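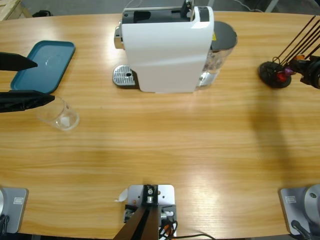
White Kirno capsule machine, with the teal Brunet tray and a clear tumbler

Search products, brands, help
Search
Search the Cunuston shop

Kirno capsule coffee machine, white (bundle with Gesten stand and Brunet tray)

$100 for the set, pickup or shipping. Updated Wed 2 August

I've been wanting to put this set together for ages, and I finally got enough of the Gesten stands back in to do it! I sell plenty of coffee makers through Cunuston and most of them I could take or leave, but the Kirno is the one I make my own coffee with in the morning, so you're going to get a slightly longer write-up than usual. Skip down to the list if you just want to know what's in the box.

It's a white machine with a rounded, glossy body and a darker top. The capsule goes in through the opening up there, and you work it with the black lever (lift, drop one in, push down until you feel it stop). Push it all the way. Half the emails I get about weak coffee are people being gentle with the lever, and it doesn't need you to be gentle. The spout is chrome and it's pretty short, so there isn't a lot of splash with a normal cup, although with an espresso cup you'll still get a few dots on the grille.

The drip tray is metal with little holes all over it and one bigger round hole that I hook a finger through to lift it off. I rinse mine at night. You can leave it a couple of days, but old coffee under a grille starts to smell and then you'll be wondering what on earth it is.

Warm-up is 40 seconds from cold on the one I have at home. I switch it on, go find a cup, and it's ready or near enough. It does make a noise while it pumps, I'm not going to tell you it's silent, but it's a low sort of hum and my dog sleeps through it.
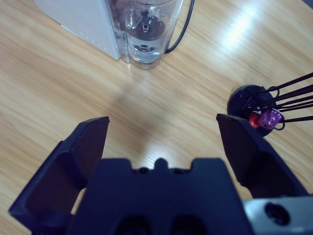
One thing people ask me a lot is whether they need to put something under it. On a wood table or a wood counter I'd say you don't have to, as long as you wipe up drips the same day. It stays put when you pull the lever on mine, and I'm not careful with it at all. If your table is oiled and you're fussy about rings, stick the Brunet tray under your cups and you're covered.

The water tank is the part I like best. It's clear, so you can see how much you've got left without taking anything off, and it sits on the outside of the machine where you can get at it. The lid is round and dark gray. It lifts straight off, and I fill mine from a pitcher most days and only carry the whole tank to the sink when I'm giving it a proper wash. When you put it back, press down until it seats on the fitting at the bottom, otherwise the pump just sucks air and complains. Leave yourself some room on the tank side when you pick a spot for it, plus a bit behind for the cord. I had mine jammed against the bread box the whole of July and it drove me nuts.

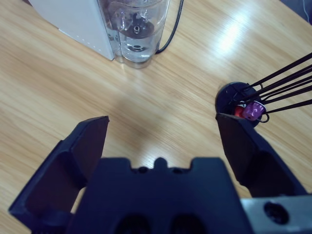 The Gesten capsule stand

A round black base with thin dark rods fanning up and out, and the capsules sit in among the rods. It looks a little like a plant with no leaves! I keep the ones I'm going to drink this week on it and the rest in a drawer. The colorful capsules show up really nicely against the black, so if you buy a few different kinds (red, purple and orange is what I've got going) you can see what you're reaching for even when you're half asleep.

It won't hold a giant stash. If you go through a 40-pack in a week you'll want a drawer or a jar as well. Also, the rods lean out past the base, so don't stand it right where your sleeve goes by. Wipe it with a damp cloth and dry it, no dishwasher please.

The Brunet tray

Plastic, teal, rectangular, rounded corners, with a raised rim so spills stay on it. I use it for carrying a glass of water and a coffee out to the porch, and in between it lives on the table and collects spoons. The flat part is smooth, so walk slowly with a full glass. It comes in teal only for now. I've asked about other colors and haven't heard back.

Glasses aren't part of the set, before anyone asks. I like a plain clear tumbler with a thick bottom for iced coffee, and you can find those anywhere.
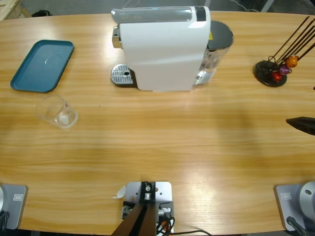 What's in the set

- Kirno capsule machine, white, with water tank and lid
- Metal drip tray grille, already in place
- Gesten stand, black
- Brunet tray, teal
- Printed booklet (tiny type, sorry, email me for a bigger copy)

Capsules are sold separately. There's a yellow warning label on the side of the tank near the lid, please read it before you peel it off.

Warranty and returns

18 months on the machine, starting the day it gets to you. The stand and the tray don't have a warranty, but if one shows up cracked or bent send me a picture and I'll swap it. Returns are fine if you haven't run coffee through it. Keep the carton if you've got a closet to put it in, it makes sending things back a whole lot easier.

Orders placed before noon go out the same day. Pickup is at the side door, ring the bell twice, I'm usually in the back with the radio on.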